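Readers wanted - beta readers and a few paid proofers for a dark fantasy novel

Posted 21 May 2022

Kundell Press is looking for people to read a book before it comes out. Short version: it's long, it's weird, it has a drowned saint in it, and we need fresh eyes on it by the end of summer. Details below, please read them all before writing in.

The book

The Salt Ledger by Vlastimil Vrabec. Second in the Zelomine cycle but it stands alone, mostly. A tax collector is sent to a mining town under a dry lake and finds that everyone in it has paid up through the year they die. Except one family. Then the lake starts coming back.

Part ghost story, part family feud, some jokes. One very long dinner. 83 chapters, most of them short. Vlastimil calls it a comedy. His editor, Kamil Holub, does not.

If you read the first one (The Tin Bishop) great, tell us. If you didn't, even better - we need at least half the group coming in cold.

What we need

Beta readers - 40 places, unpaid. You get the full manuscript as an e-file in three batches, plus a signed paperback when it's out and your name in the back if you want it there. You fill in a form after each batch. The form takes ten minutes if you're quick, longer if you have opinions. Have opinions.

Proofers - 10 places, paid. Flat fee of 700 dollars for the whole book, half up front. You need to have proofed at least one full-length novel before, for anyone, including yourself. US spelling, our style sheet, tracked changes. No rewriting. Vlastimil's sentences are long on purpose.

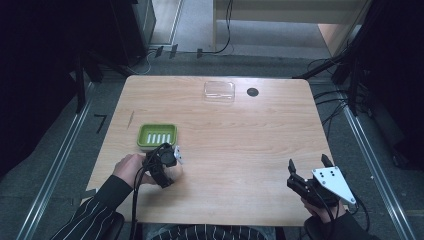
Green soap dish and clear plastic piece on the table

Who we're after

People who finish books. Really the main thing. Last time a third of the group went quiet after batch one and we had to go find more readers in a rush.

Fantasy or horror readers, but also people who normally wouldn't touch either. Crime readers were the best at catching plot holes in the first book. Anyone who has worked in a mine or grown up in a mining town, please please write to us, there's a lot of shaft and pump detail in part two and Vlastimil got it from library books.

Anyone who reads Czech - not required, but there are songs and a few curses in the text and we'd like them checked by somebody other than the author.

You must be 18 or over. Content notes: drowning, a dead child (off page), animal harm in one chapter, heavy drinking, some gore. Full list sent with batch one and you can drop out at that point with no hard feelings.

What we don't need

Cover feedback. The cover is done, Drimton Studio did it, we love it. Also not looking for agents, trailers, blog tours or audiobook narrators right now. Narrators, check back in the fall.
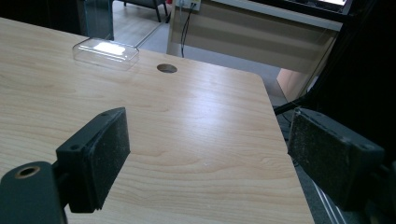 How it works

Batch one is chapters 1 to the end of the dinner. You get three weeks. Batch two is the mine, also three weeks. Batch three is the lake and the ending, two weeks, becuase nobody has ever needed three for that part. Proofers start after that, once the beta notes are in and Vlastimil has stopped arguing with them. Final proofs due back in September.

There's a group chat. Joining is optional. No spoilers ahead of the batch you're on, Kamil does remove people for this.

Please don't share the file. Each copy is marked with the readers name. We're a small press and a leak would hurt.

To apply

Send an email to the readers' desk (address on our contact page) with SALT in the subject line. Tell us:

Beta or proofer, or either
The last three novels you finished, and one you gave up on and why
What you read on - e-reader, phone, printout
Proofers: title of a book you've proofed and who for

No résumé needed for betas. Proofers can attach one but keep it to a page.

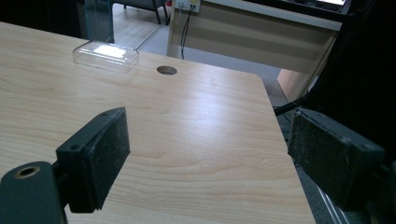
We fill beta places as the emails come in so sooner is better. Proofers get a short sample test, four pages from the Tichý chapter, the one with all the ledger entries and footnotes. If you can get through that clean you can get through the rest. Test is unpaid and takes under an hour.

Everyone gets an answer, yes or no. If you haven't heard in two weeks check your spam folder, then write again.

Questions about the fee or the schedule go to Kamil. Questions about the drowned saint go to Vlastimil, but he won't tell you.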